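Print | E-mail

Neltero site, folding work, Line 4. Walk-through Sat 4 May.

1. Walkways clear of cables. OK. One strip re-taped by the door.
2. Grip handles checked for loose screws. OK on 172 units. Two sent back to Prero.
3. Finger tips worn or split. Needs work. Staff say the yellow tips go first on collars.
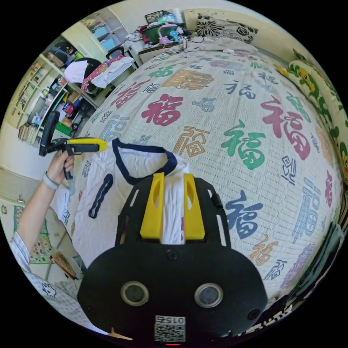
4. Breaks taken on time. Not OK. Since February the Fandinard software sets the pace, and people skip the second break to keep up. Supervisor to switch off the counter.
5. Wrist and thumb strain reported. Three reports, all from former hand folders. Rotate every two hours.
6. New job sheets posted. Partly. Old ones still list "folder" as the job title.

Next check covers the Siriwan units.

Print | E-mail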